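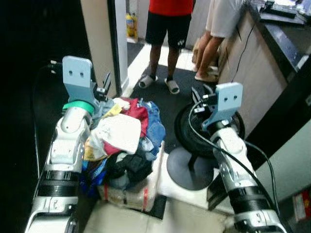
Sorting on the floor: how do you keep one mixed pile from taking over?

Posted in Laundry & Linens — 9/18/25

mosaic_hen wrote:
Hello all, long-time reader, and I finally have a question of my own. We moved in July to a place with no laundry room to speak of, so everything gets heaped on the floor and sorted from there. You can see my usual trouble: whites, a red thing, something blue like denim and something black all in one heap, plus a bright print that I never know what to do with. I have the plastic bundle underneath so the clothes aren't right on the floor, and the round stool close by because my knees are 55 and feel older. Do you sort before you carry it down or once you're at the machine? And where does a multicolored print go, with the brights or with the darks?

pinefloor wrote:
Oh, I know this heap, I have raised several of them myself! I pull the whites first, always, and get them well away from anything red. A red shirt turned 2 of my good pillowcases the color of strawberry milk and I still use them, but only for the dog. Prints go with brights at my house, cold water, inside out.

Wendeline_K wrote:
I'm going to disagree a little, pinefloor. Cold water and modern detergent and I throw the whole lot in together, red and all, and I've been doing it for years. The only thing I hold back is new denim, for the first few washes. Life is short and my machine is big.

pinefloor wrote:
You are braver than I am — I'd be standing at the door of the machine the whole cycle.

tubandtwine wrote:
Somewhere in the middle here. Lights in one load, everything else in another, and the pinks can go either way once they've been washed a few times. What I would change is the bundle. Plastic like that slides around under a pile, at least on my floors, and you end up chasing your socks across the room. An old flat sheet works better, and you can gather up the corners and carry the lot in one go. I have a big cotton one from Skovar that must be fifteen years old.

mosaic_hen wrote:
The sheet is a lovely idea, thank you, and I have plenty of them still in boxes. I do like the stool though, and I'm keeping it. It's cushioned and low enough that I can sit and fold without getting up and down.

Wendeline_K wrote:
Keep the stool! No argument from me there. My sister folds standing up at the kitchen counter and complains about her back the entire time.

Reader comments

gouveia_lane: We went with a three-part hamper from Plosura and the kids still put everything in the first part. The heap is the honest system.

softwater: Try a color catcher sheet with the print the first time and see what it picks up.

oldmangle: Sort at night, wash in the morning. Has worked in this house since my mother's day.

Recent threads
Folding fitted sheets, 148 replies
Is the Gouveia drying rack worth the floor space?
Stools and low seats for bad knees
Getting a whole closet down to 200 pieces

Contact the moderators | © Mosatura Home Forums | Back to top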